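To: Equipment Planning list
From: Verena Ortner
Subject: Re: Sorting arm, second quote

On September 13, 2025, the Brulville office wrote:
> Reisinger now asks 2,485 per month for the arm.
> Does that include the shelf scanner?

It does not. The scanner is a further 326 per month, with a minimum term of three years.
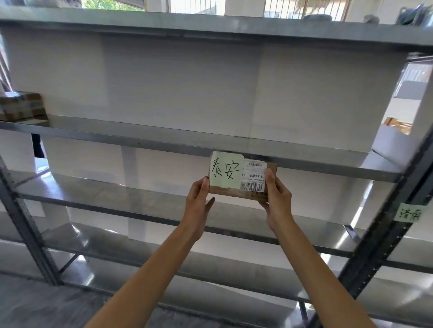
I therefore propose that we budget for four months of trial use at Flernbridge before any purchase is considered. Please send objections to me in writing.

Verena Ortner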